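Selico Soft-Finger Gripper – Demonstration Units and Open Day Bookings

Home > Handling > Grippers > Selico

The Selico is a two-finger gripper for items that bend, crease or mark easily. Nerier supplies it as a complete kit with the wrist camera, mounting plate and cable set. It can be bought outright, rented by the month, or seen running at our Rashti workshop before you decide.

Availability: in stock
Fingers: 2, replaceable in pairs
Warranty: 36 months on the body, 3 months on the fingers
Lead time for custom plates: 14 days

What it does

The fingers are soft and have an open lattice molded into them. When they close on something, the lattice gives and the finger face follows the shape of the item. This spreads the load over a wider area than a hard jaw would. The gripper is meant for folded textiles, sheet goods, bags and light cartons. It is not meant for sharp metal parts or for anything with a hot surface.

The wrist camera looks down past the fingertips, so the operator can see the contact points during a pick. At open days the camera feed is shown on a monitor next to the cell and visitors are welcome to watch from there.

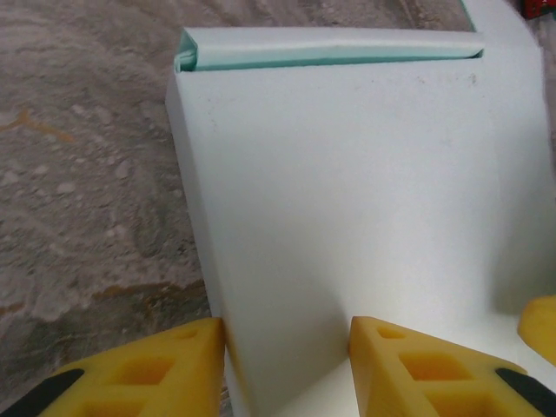 Wrist camera view, Selico fingers on a pale folded piece.

Folded pieces are a regular part of the demonstration program. A rolled edge or a loose lip can shift when a finger touches it, and many visitors ask about this first. The operator will repeat a pick from a different side on request, and will change the closing force between runs so you can compare.

Visiting the workshop

Open days are held at Rashti in September. Doors open at 9:30 a.m. and the last demonstration starts at 3 p.m. Each demonstration runs on the Prultimis control package, the same version that ships with the kit. There is no charge, but places at the cell are limited and need to be booked through the contact form.

You may bring your own items to be tried. Please note the following:

Maximum of 3 items per visitor
Nothing wet, oily or powdery
Send dimensions and weight with your booking
Closed shoes are required on the workshop floor

Items are handled at the visitor's risk. We can save the camera footage from your own runs and send you a download link afterward – ask the operator before you start.

In the kit

Selico gripper body with one pair of fingers
Spare pair of fingers
Wrist camera and bracket
Mounting plate
Cable set, 2 cables
Prultimis license for one arm

Related products: Selico finger pairs, Selico extended bracket, Prultimis additional arm license

For prices and rental terms, use the contact form and put "Selico" in the subject line.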